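Sorting out the odds and ends: how to clear a table of small things

There is a certain sort of clutter that never quite belongs anywhere. I mean the toothpaste you bought because it was on offer, the snack packets left over from a train journey, the little tub with a lid that has been moved from windowsill to sideboard since October. None of it is rubbish and none of it is big enough to trip over, so it stays out for months. I have been tidying mine in the same way for years now, and it does work if you give it a quiet half hour and a cup of tea.

What you need

A clear table, with a cloth on it if you like. One shallow box for the bathroom, one for the kitchen and a bag for the recycling. I use the Altora boxes with the low sides, the ones 36 cm long, but a shoebox lid will do nicely. A pen and a few sticky labels are handy too.

Step 1: Put everything out

Bring it all to the table before you decide about any of it. Go round the house with a bag, look in coat pockets and the bottom of the shopping trolley, and do look in the car. Tip it out gently and spread it about so that nothing is hiding underneath anything else. A checked or lined cloth is rather good for this, and you can always shake the crumbs off it afterwards. Mine came from Plalis years ago and has been through the wash more times than I care to think about.

Step 2: Begin with the bathroom things

I always start with toothpaste, soap and the like, as there is very little to agonise over. Take each tube out of its box and look for the date, which may be on the crimped end or printed on the carton. If you are keeping spares for a good while, leave them boxed - they stack so much better. If the tube is going straight into use, flatten the carton and put it in the recycling bag.
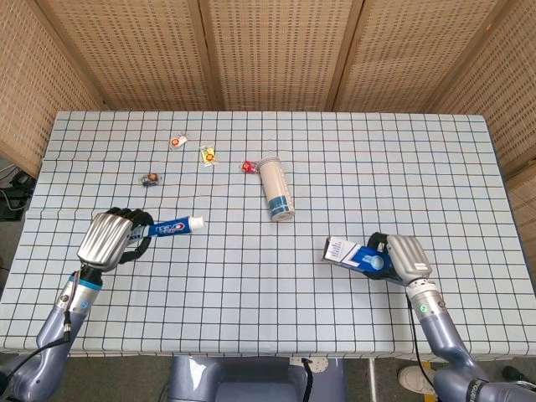

Snacks come next, and small packets are the ones that wander furthest. Stand them on end in the kitchen box like cards in an index, with the soonest date at the front, and you will be able to flick through them when somebody wants something for a lunch bag. Anything already opened goes in a lidded tub or gets eaten on the spot (I find this part goes quickly!).

Step 3: Tubs and lids

Check that every tub has a lid that really does fit, and write on a label what is inside. Stick it on the side, as lids do get swapped.

Step 4: Carry it all away

Take each box to its own room straight off and empty it there, spares at the back and the ones in use at the front. Then fold up the cloth, and put the boxes somewhere you can reach them for next time.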